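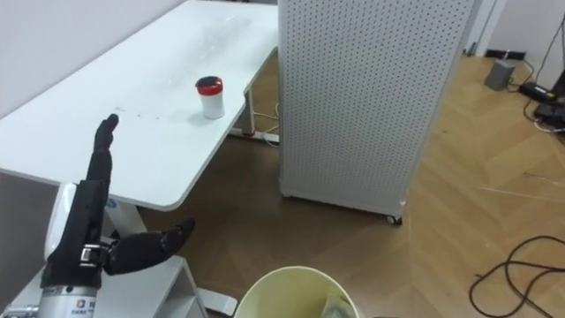

五月。夜十時すぎ、台所のテーブルで。

きょうも一日、見積書とにらめっこしていました。正確に言えば午前中は実験室でロボットにつきあい、午後から表計算の画面に移り、夕方また実験室に戻って寸法を測り、家に帰ってきてまだ頭の中で足し算をしている、という一日です。家の者にはもう寝たらと言われたのですが、このまま布団に入っても天井に数字が浮かんでくるだけなので、お茶をいれて書いておくことにしました。日記というより半分は自分用の覚え書きです。来年の今ごろ、また同じことで悩んでいるわたしが読み返して、ああ去年もここでつまずいていたのね、と思ってくれたらそれでいい。

リモン(Limon)というのは、うちの机まわりの作業を覚えさせている計画の名前です。最初の打ち合わせのときにどなたかが持ってきたレモンのお菓子が名前の由来だという人と、いや頭文字を並べたのだという人がいて、わたしはお菓子のほうを信じています。申請書にはそんなことは書けないので、由来の欄は今年も空けておくつもりです。中身はいたって地味で、机の上のコップを取る、片づける、要らないものをごみ箱に入れる、というようなことを人型のロボットにさせようというもの。見学の方にお話しするとたいてい、それだけですか、という顔をされます。それだけのことに毎年これだけのお金がかかるんですよ、と言いたいのをこらえて、にこにこしています。

朝はまず、赤いふたの白いコップのところから。机の右の端に近いところに立てて、右手をどう寄せていくかという話を、ユ・ギョンファ(Kyung-hwa Yoo)さんとずっとしていました。わたしは会計と調達の係で、制御のことは耳学問でしかないのですけれど、買うものを決める人間が動いているところを見ないで決めるのはよくない、とギョンファさんがおっしゃるので、この春からなるべく午前中は実験室に顔を出すようにしています。これが思いのほか楽しくて、困ったことに午後の仕事が押すのです。でも紙の上の「多指ハンド」と、目の前で四本の指をそろえて親指だけ横に開いている黒い手とでは、やっぱり値段の感じ方がちがいます。カタログで見ていたころは、なんて高いんだろうとしか思わなかった。そばで見ていると、あの親指の関節ひとつに誰かが何か月もかけたのだろうなあと思えてきて、値切る気持ちが鈍ってしまう。調達係としてはよろしくない傾向です。

その手のことが、今回のいちばん大きな相談ごとでした。イルトゥレック(Iltureck)さんからいただいた見積りは、ハンドの予備と交換用の部品、それに取り付けと調整の作業まで全部入れて、3,291千円。はじめて見たときは桁を読み違えたのかと思って、指で一つずつ押さえて読み直しました。千円単位で書いてあるのを円だと思って、あらお安い、と一瞬よろこんだのは内緒です。いえ、内緒と言いながらお昼にギョンファさんに話してしまったので、もうみんな知っていると思います。

予備は要るのか、というのが毎年出る質問です。去年の会議でも、壊れてから買えばいいでしょう、と言われました。わたしも家の炊飯器ならそうします。けれどもこういう品は頼んでから届くまでが長いのです。届くまでのあいだ、ロボットはただ立っているだけで、場所代と人の時間は同じように出ていく。そのことをどう書けば伝わるのか、午後はほとんどその一段落に使いました。「稼働できない期間の損失」と書くといかにもお役所らしくて、読むほうも読み飛ばすでしょう。かといって「手が片方お休みだと、ギョンファさんがとても悲しそうにする」とは書けません。結局、止まっているあいだに何ができなくなるかを予定表の形で並べて、そこに灰色の帯を引きました。帯が長く伸びているのを見ると自分でもぞっとしたので、これはいくらか効き目があるのではないかと思います。

保守契約のほうはもっとややこしくて、イルトゥレックさんの年間保守に入るか、サーレラ(Saarela)さんにお願いするかで迷っています。サーレラさんの見積りは年に394千円。担当の方がとても親切で、こちらが聞いてもいないことまで丁寧に教えてくださいます。先週いただいたお電話も長くて、途中から娘さんの運動会のお話になりました。そういう会社は好きです。好きなのですが、契約書をよくよく読むと、ハンドの指先は消耗品の扱いで、保守に入っていない。手首から先が範囲外なのか、指先だけが外れるのか、この読み方が人によってちがうのです。ギョンファさんは手首の金具までは入っていると読み、わたしは手首の手前で切れていると読みました。ふたりで契約書の同じ行を指さして、しばらく黙っていました。あした朝一番でサーレラさんにお電話します。運動会の続きもうかがえるかもしれない。

それから手袋です。ああ、手袋。これを予算書のどこに入れるかで、わたしは毎年すこし歳をとります。ロボットの手にかぶせている黒いものを、うちではみんなただ手袋と呼んでいるので、わたしもそのまま「手袋」と書いて出したところ、経理から、作業者の保護具でしたら別の費目ですと戻ってきたことがありました。いいえ人ではなくて、と電話で説明したのですが、向こうもさぞ困ったことでしょう。今年は「ハンド用被覆材」と書きました。偉そうな名前になって、本人も驚いているかもしれません。まとめて50枚という頼み方をすると単価がぐっと下がるとイルトゥレックさんに教わり、それなら、とその数で見積りを取り直してもらっています。多すぎませんか、とギョンファさん。でもね、足りなくなってから少しだけ追加で頼むと、送料のほうが高くつくのです。わたしは母に似て、洗剤でも海苔でも安いときに買っておきたい性分で、押し入れを開けるたびに家の者にため息をつかれています。保管は引き出しに入りますから、と言って押し切りました。引き出しの寸法はまだ測っていません。

夕方に測ったのは引き出しではなく、棚と机のまわりです。ウストスカ(Ustska)さんの作業用の家具がこの夏から値上がりするそうで、買うならその前にという話が急に出てきました。候補は高さを変えられる作業台と、横に置く道具かけ。うちの実験室にはもう穴のたくさんあいた白い板があって、足もとに小さな車輪もついていて、あれはあれで重宝しているのですが、道具を掛ける場所としても目隠しとしても欲ばって使おうとするものだから、いつも誰かが、もう一枚ほしいと言います。わたしもほしい。ただ、ほしいと要るのあいだには川が流れていて、わたしの仕事はその川に橋をかけるか、渡し舟を断るかを決めることなのだと、前の上司がよく言っていました。ずいぶん気取った言い方をする人でしたけれど、見積りを前にするとよく思い出します。

机についてはもう少し書いておきます。今の白い机は天板がつやつやしていて、光が白く筋になって映ります。人間が使うには清潔そうで気持ちのいい机なのですが、これがカメラにとってどうなのかという話をギョンファさんがはじめると、たいへん長い。光の映り込みと、白い机に白いコップという組み合わせのこと。わたしはずっと、白いほうが見やすいでしょうと思っていたので、へええと何度も言いながら聞いていました。では艶のない天板に替えましょうかと言うと、いえ、それでは簡単になりすぎるかもしれないのです、とおっしゃる。よそのお宅の机はつやつやしているかもしれないのだから、と。それはそうです。うちの食卓だって、今こうして電灯が映っています。そこで天板は今のまま残して、艶のないものを別に一枚用意して比べられるようにする、という案になりました。買うものが減るかと思って聞いていたら一枚増えていた。研究の人と話していると、いつもこうなります。

その机の上に、黒っぽい小さなかすのようなものが散っているのに気がついて、わたしはつい手で払おうとして、あ、待ってください、と止められました。記録を撮っている途中は触ってはいけない決まりなのです。知っていたのに、手が先に動いてしまう。家でも職場でも、机の上のものを払わずにいられないのは、もう長年の癖です。ギョンファさんは笑って、ロボットにもそのくらいの勢いがほしいですね、と言ってくれました。

床のことも書いておかなければ。ケーブルです。きれいな木の床に黒い線がのびのびと輪を描いていて、絵としては悪くないのですが、調達係兼なんとなく安全係としては見過ごせません。電源まわりから壁をのぼっていく線もあるし、机の脚もとにも白い線がくるくるしている。配線の覆いとまとめ具を今回の予算に入れました。金額としては3,291千円の横に置くと申し訳ないくらい小さなものです。でも、こういう小さなものほど後回しになって、結局誰かが自分の財布で買ってきてしまうのをわたしは知っています。前にそれをやって、領収書をなくして、そのまま黙っていた人がいます。わたしです。だから今年は最初から一行立てました。「配線保護材一式」。一式という言葉はありがたいですね、何でも入ります。何でも入るからこそ監査のときに苦労するのですけれど。

ごみ箱の話もひとしきりしました。丸いクリーム色のもので、内側に薄い緑がかった袋がくしゃっと入っています。ロボットの課題に使うものは備品として別に買うべきか、という議論で、わたしはこれを消耗品で落とすつもりでいたら、課題の条件をそろえるために同じ型のものを続けて使いたい、型が変わると困る、という話になって、それなら予備も買いましょう、ということで2個。ごみ箱を2個買うのに理由書を添えたのは人生ではじめてです。しかも書いているうちに楽しくなって、口の形と高さが変わるとどう困るかをずいぶん熱心に書いてしまいました。読み返したら、ハンドの理由書より長かった。さすがに半分に削りました。削った文章がもったいないのでどこかに取っておこうかと思ったのですが、ごみ箱の文章をごみ箱に入れるのも筋が通っているような気がして、消しました。

お昼は食堂の鯖の味噌煮でした。少し甘めで、ごはんが進みます。ギョンファさんは辛いものが足りないと言って、小さな瓶を鞄から出してかけていました。ひとさじ分けていただいたら、鯖によく合うのです。瓶の銘柄を聞いておけばよかった。食べながら、左手の話になりました。左のハンドも同じときに更新しておくべきかどうか。右はよく使うので傷みも早いだろうし、片方だけ新しくすると、左右で調整の具合がずれるのではないかと心配なさっている。わたしはわたしで、左右そろえるとなると今年の枠ではとても入らないことが心配です。ふたりとも心配している内容がちがうのに、同じように箸が止まっていました。

いまのところ考えているのは、今年は右の予備を優先して、左は来年度の申請に入れるという順番です。そのかわり今年のうちに、左についてもイルトゥレックさんに参考の見積りだけ出しておいてもらう。そうすれば来年、急に思いついたように見えなくてすみます。前もって話が出ていた、ということが会議では案外大事で、はじめて聞く品目はどんなに正しくても一度は首をかしげられるのです。予算というのは、種をまいておくのに似ています。ベランダの青じそは今年もちゃんと出てきました。去年のこぼれ種です。ああいうふうに、わたしが忘れていても勝手に芽を出してくれる予算があればいいのにと思います。

輸送費のことを書き忘れていました。イルトゥレックさんの見積りには送料が入っているのに、返送の費用が入っていません。修理に出すときの箱と、そのときの保険です。これは前任の方が残してくださったノートに赤い字で「返すときの箱!」と書いてあって、最初に読んだときは何のことだかわかりませんでした。今はとてもよくわかります。届いたときの箱は絶対に捨ててはいけない。けれども箱は大きくて、実験室に置くと通り道をふさぎ、倉庫に置くと誰かが善意で畳んでしまう。今回は箱の保管場所まで計画に書き入れて、倉庫の奥の棚に名札を貼ることにしました。「畳まないでください リモン」。名札だけ先に作ってしまったので、机の上に置いてあります。まだ買えると決まってもいないのに気が早いと笑われそうですが、こういう準備をしていると、決まらないものも決まるような気がしてくるのです。

夕方の実験室は、人が減ってしんとしていて、好きな時間です。巻尺を持って壁ぎわにしゃがんでいたら、ギョンファさんがまだ残っていて、きょうの記録を見直しておられました。うまくいったところより、うまくいかなかったところのほうを何度も見るのだそうです。横から画面をのぞかせてもらって、わたしにはどこがいけないのかさっぱりわかりませんでしたが、ここで指先がためらっているでしょう、と教えてもらうと、ためらっているように見えてくるから不思議なものです。ためらう指先なら、わたしにも心あたりがあります。発注の画面の、確定のボタンの前ではいつもそうです。

帰りぎわに、わたしはつい、これだけ買えたらうれしいですか、と聞いてしまいました。調達係が聞くことではないのかもしれません。ギョンファさんは少し考えて、うれしいけれど、届いた日よりも、届いた手をためらわずに使えるようになった日のほうがうれしいと思います、とおっしゃった。壊したらどうしようと思いながら動かしていると、動きがだんだん小さくなってしまうのだそうです。ああ、それだ、と思いました。予備の理由はそれではないですか。壊れたときのためだけではなくて、壊れるかもしれない動きを試せるようにするための予備。帰りの電車でずっとその言い回しを考えていて、一駅乗り過ごしました。もう一度会議資料のあの段落を開いて、灰色の帯の下に一行足すつもりです。あまり感動的に書くとかえって疑われるので、淡々と。

あしたすること。サーレラさんに手首の範囲を確認する。イルトゥレックさんに返送箱と保険の件、それから左手の参考見積りをお願いする。ウストスカさんの値上げの時期をもう一度聞く。夏から、では困るのです、夏は長いので。天板の艶なしは、見本をいただけるかどうか。引き出しを測る。倉庫の棚の奥行きも測る。巻尺を実験室に置いてきたような気がするので、朝いちばんに探す。

経理への提出は、もう一晩寝かせてからにします。以前、夜のうちに送ってしまって、翌朝見たら合計の欄に消費税が二重に入っていたことがありました。ずいぶん立派な金額になっていて、向こうの方がやさしく電話をくださったからよかったものの、思い出すと今でも耳が熱くなります。

お茶がすっかり冷めました。いれ直すと眠れなくなるので、このまま飲んで、湯のみを洗って寝ます。そうだ、青じそに水をやるのを忘れていました。暗いけれど、ちょっとだけベランダに出てきます。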